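Gripper budgeting is the part of planning a robot purchase that covers fingers, mounts, spares and the objects used to test them. It is often done last, yet it shapes the whole project! In the Gredura planning method, drawn up by Birthe Norðdahl, buyers list the items to be handled before asking for a single quote on an arm.

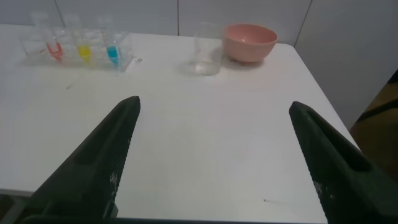 Green gripper fingers facing a clear rack with three test tubes, a drinking glass and a pink bowl.

Clear labware is a favourite on such lists, and a wonderfully demanding one. Norðdahl's sample budget sets aside $1,000 for finger sets and $307 for tubes, racks and household glassware. Kári Eskildsen later added a line for replacement fingers, coloured by job, and moved the order date to June.

See also: Busach mount; Bench layout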